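Filed under: Bench Notes / Adhesives

May. Otham primer, second batch, on the Rellano coupons. Mixed at 2:1, cured 30 min under the lamp. Peel still low on the sanded side. Suspect residue from the solvent wipe - repeat with a longer flash-off.
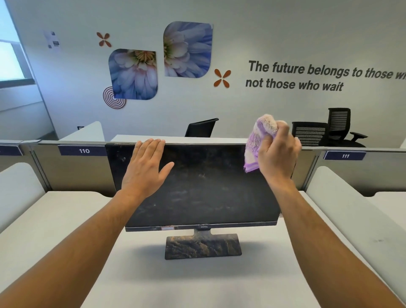
Dusty monitor, screen off, cloth at upper right corner.

Lap shear on coupon 678 failed at the primer, clean off the metal. Bond line is fine. Next set: 50 grit, no solvent, same cure. Haddad fixture needs new shims before then.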